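Floltberg (software)

Floltberg is a task planning and control package for tabletop workcells with two robot arms. It takes a written list of goals, such as which items belong in which container, and turns it into timed joint commands for both arms. Development began at Nukgate under Alois Kaufmann, who wrote the first planner, and Sarahí Orozco, who wrote the perception module. The package is used mostly in research labs and teaching.

Overview

Floltberg is made up of four processes that run side by side on a single computer: a perception server, a planner, a motion controller and a logger. They pass messages over a small in-house library called Iltau. Each process can be stopped and restarted without taking down the others, and the motion controller holds both arms in place if it stops hearing from the planner.

Goals are written in a plain text file. A typical file for sorting stationery names the item classes (scissors, crayons, pencils, pens, markers, erasers), the containers, and any order that must be kept. Users can leave the order out, in which case the planner picks one by estimated travel time.
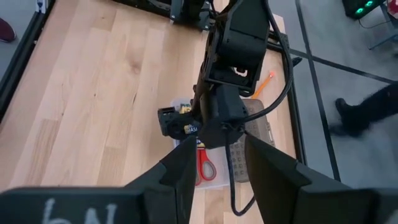 Perception

The perception server combines views from wrist cameras with one or more fixed views of the table. Each view is segmented separately, and the results are merged into a shared list of objects called the table model. An entry in the table model holds a class label, a pose, a confidence score and the time it was last seen.

Clear plastic gave the early versions a good deal of trouble. Depth readings pass through the walls of a transparent case or scatter off them, and the server would report the contents of the container but no container. Orozco's second version fits a box outline to the color image and uses depth only for the table surface around it. Hinged lids are treated as separate objects tied to their base, so that a case can be recorded as open or closed.

Objects held in a gripper are tracked in a different way. Once a grasp is confirmed by finger position and motor current, the object is attached to the gripper in the table model and its pose is updated from the arm's joint readings until release.

Planning

The planner works in two layers. The upper layer chooses which object to move next and which arm should move it. The lower layer searches for a path. Abundio Cortés rewrote the lower layer after the first release, replacing a grid search with a sampling method that tries up to 1762 candidate paths before giving up and handing the task back to the upper layer. 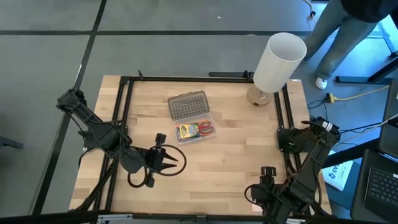

Can both arms work over the same container?

Only one arm may hold the space above a container at a time. The planner gives that space to the arm with the earlier start time, and the second arm waits outside it or takes another task.

This rule is called the zone lock. Zones are drawn by hand in a setup file and are usually a little wider than the container they cover. A zone can be split in two for long trays. If a lock is held for too long the planner sends the arm to its rest position and marks the task as failed.

Motion control

The motion controller reads planned paths and sends joint targets to each arm. Collision checks between the two arms run separately at 600 Hz, using simplified shapes for the links and grippers. Cables are not modeled. The manual advises users to secure slack near the wrist and to limit wrist rotation in the setup file.

Grip force is set by class. The default table was compiled by Cirilo Mendoza and has 73 entries, most of them office and kitchen items. Thin objects lying flat, pens in particular, use a special approach in which the fingers touch the table lightly, rise by a set amount and then close. Round barrels can roll during this move, so the controller closes the fingers more slowly than it does for boxes.

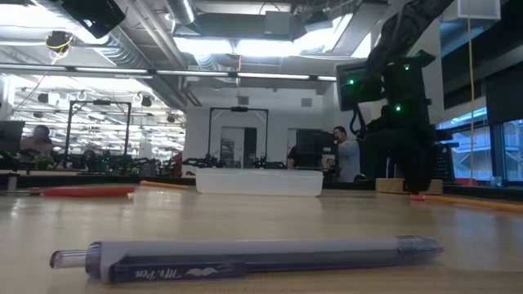
Page last changed in December

Logging and replay

Every run is written to a single log file that holds camera streams, joint readings, the table model and planner decisions on one clock. The replay tool, Quezada, steps through a log and shows what the planner knew at each moment. It can also run a newer planner against an old log and list the points where the two would have chosen differently. It cannot show how the objects would have moved after such a point, and results past the first difference are grayed out.

Logs are split into segments of 1000 planner steps. Older logs, made before the shared clock was added, have to be converted before Quezada will open them.

Calibration

Wrist cameras are calibrated by moving each arm through a fixed set of poses over a printed target. The fixed cameras are then matched to the same target. Abundio Varela added a quick check that can be run between sessions: each arm brings its closed fingertips over the same marked point, and the software compares where the cameras place them.
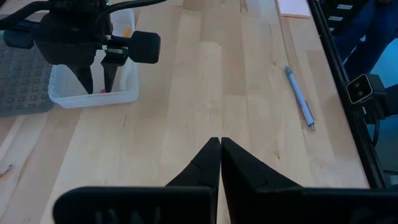

When does a cell need a full calibration?

A full calibration is needed after a camera or an arm base has been moved, or when the quick check fails twice in a row. Changing the goal file or the items on the table does not call for one.

Limitations

Floltberg assumes a flat, level table and arms that stay bolted in one place. Soft items such as cloth are not supported. Stacked objects are handled from the top down, and an item fully hidden under another will not enter the table model until it is uncovered. Handing an object directly from one gripper to the other is possible but must be switched on in the setup file, and it works only for items long enough to give both grippers a hold.

See also

Iltau (message library)
Quezada (replay tool)
Zone lock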